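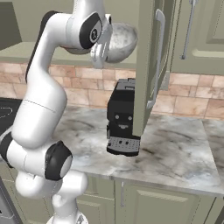
Overgaard Shared Workshop
Workshop and Kitchen Tips: Building a Kitchen Arm

These notes apply to members building or installing a tabletop robot arm for kitchen use, either at the workshop benches or at home. They replace the earlier sheet, which covered only the bench vise and the drill press. Members should read the section on mounting before drilling any counter, their own or the workshop's.

Before You Buy Parts

Measure the kitchen first. Record the depth of the counter, the height from the counter to the underside of the upper cabinets, and the swing of every door within reach of the arm. Doors should be measured open. An upper cabinet door that clears the arm when shut may stand directly in its path when someone has gone for a cup and left it ajar.

Enter the measurements into the planning software and place the arm in the simulated kitchen. Resta, the package installed on the workshop computers, accepts plain dimensions in inches or millimeters but does not convert between them within one file. Pick one and stay with it. Members who have brought in a mixed file have found their cabinets floating near the ceiling.

Run the full motion in simulation, from rest position to rest position, with the doors closed and again with each door open. Save both runs under separate names.

Add the things that live on the counter. A coffee machine, a knife block or a bread bin takes up more useful space than an empty floor plan suggests. Members commonly model the cabinets in great detail and leave out the toaster.

Mounting the Base

The base plate should be fixed to something that is fixed to the building. A freestanding cart is acceptable for tests at low speed if all casters are locked and the cart is weighted at the bottom.

Stone counters are not to be drilled in the workshop or by workshop members acting for one another. Use a floor stand or a clamped plate. The Skisus clamp plate, kept in the cabinet by the rear door, fits straight counter edges only. On a counter with a rounded lip or a curved corner, the jaws meet the stone along a thin line and will creep. Use the floor stand.

Place a sheet of rubber between any metal plate and a stone surface. Trim the rubber flush. Rubber that sticks out gathers crumbs and cannot be wiped properly.

Tighten the mounting bolts in a cross pattern, go around twice, and check again after the first hour of motion. Mark each bolt head and the plate beside it with a single stroke of paint pen. A broken line shows at a glance that a bolt has turned.

Do not place the base where a person must stand to use the cooktop. The arm should be parked and switched off whenever a burner is in use, unless the project has been reviewed with the bench supervisor on duty.

Cables

Leave slack at every joint. To find the correct length, move the arm by hand, unpowered, to its farthest position in each direction and cut the cable for the worst of these. Tie loosely. A cable tie pulled tight will saw through soft insulation over many cycles.

Keep power and signal cables on opposite sides of the arm where possible. Keep both away from the sink.

Do not run the supply through a kitchen outlet already shared with a heating appliance. Kettles and coffee machines draw heavily when they start, and the arm controller may restart in mid-motion. A controller that restarts in mid-motion has usually forgotten where it is.

Gripper Practice With Bowls

Bowls are the recommended first object. They are found in every kitchen, they show clearly whether a grip is sound, and a cheap one costs little to replace. Begin with a melamine or enameled bowl and leave stoneware until the program has completed 28 lifts in succession without a slip. A slip at lift 27 returns the count to zero.

Grip at the rim, with one finger inside and one outside. Approach from directly overhead and close slowly. If the bowl turns as the fingers close, the gripper is off the center line of the bowl; correct the position before increasing the force. New builders nearly always increase the force.

A deep bowl and a shallow bowl need separate programs. The wall of a deep bowl is close to upright at the rim and accepts straight fingers. The wall of a shallow bowl slopes away, and straight fingers touch it at one point only. Tilt the wrist to match the slope or fit the angled finger pads.

Finger pads may be cast from the silicone supplied at the workshop or cut from a plain kitchen jar opener. The second method is quicker and the pads wear acceptably. Replace pads when the surface turns shiny. Wash them in dish soap and warm water, and let them dry overnight before refitting.

Set the test load with dry rice. 300 grams is sufficient for early tests. Do not use water until the arm has been signed off, and do not use hot liquid at all.

Setting Down

More bowls are broken on the way down than on the way up. Program the last part of the descent as a separate move at the slowest available speed, and stop it on contact force, with the height figure serving only as a limit. Counters are seldom level from front to back.

Open the fingers fully before lifting away. A finger that trails along the inside wall will drag a light bowl with it.

Leave a hand's width between one bowl and the next, and the same between any bowl and a fixed appliance. Software will permit much less.

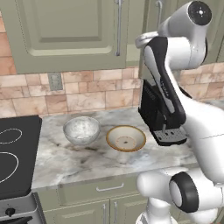
One member has written to the workshop to object that a hand's width is too generous for a small kitchen, and that in a galley layout the rule leaves no room for a second bowl at all. The member reports having worked for a full winter with half that distance, at reduced speed, and asks that the rule be tied to speed. The point is a fair one. Members working in narrow kitchens may reduce the gap provided that the arm is limited to its slowest setting within that area and that the reduced gap has been run in Resta beforehand with the link covers modeled. Bare links are thinner than covered ones, and a file prepared before the covers were fitted will show clearance that is no longer there.

The same letter asks whether the elbow should be carried high or low. High is preferred wherever the upper cabinets allow it. With the elbow low, the lower link passes in front of the counter edge, at the height of drawer handles and of small children.

Working Near Appliances

Treat a coffee machine as an obstacle with a moving top. Lids lift, water tanks slide out, and drip trays are pulled forward and not always pushed back. Model the machine at its largest, with the tray out and the lid up, and draw the keep-out zone around that shape.

Do not program the arm to press buttons on any appliance that heats unless a person is present in the room. A timer plug is not a person.

Fit a removable label to each appliance in the work area showing the position in which it was modeled. Two strips of painter's tape on the counter serve the same purpose and come up cleanly if lifted within 5 days. After that the adhesive tends to stay behind. Remove it from marble with warm water and a soft cloth. Vinegar and lemon cleaners etch marble and should be kept off it altogether.

Cabinet doors in the work area should be closed before each run. Those who wish to include door opening in their project should begin with a vertical bar handle, approached from the side, and should release the handle before the door reaches its full swing. Hinges loosen quickly if the arm is allowed to push against the stop.

Cleaning and Care of the Arm

Wipe white covers with a damp microfiber cloth and a drop of dish soap. Solvent wipes yellow the finish on some covers and remove the printed joint numbers on all of them. Cooking grease settles at the seams between casing pieces and should be taken off with a cotton swab before it hardens.

Do not spray any cleaner toward a joint. Spray the cloth.

Inspect the joint caps at every cleaning. A missing cap lets flour into the bearing. Spare caps are held in the Flistness drawer unit, second row, sorted by diameter; please return unused sizes to the correct tray.

Service the arm at 1,000 hours of powered time or once a year. Powered time includes time spent standing still. The hour count appears on the second page of the controller menu and should be copied into the project log at the end of each session.

Booking and Storage

The kitchen bench may be booked for half a day at a time. Evening sessions end at 9:30 p.m., with the arm parked and the main switch off. The bench will be closed for part of December while the sink is replaced, and arms left on it must be removed beforehand.

Bowls used for testing are not to be returned to the members' kitchen. Mark them on the underside with the paint pen and store them on the lower shelf with the rice. Rice used for testing is discarded at the end of each month. Label the container with the date it was filled.

Requests for changes to these notes may be left in the tray by the sign-in sheet.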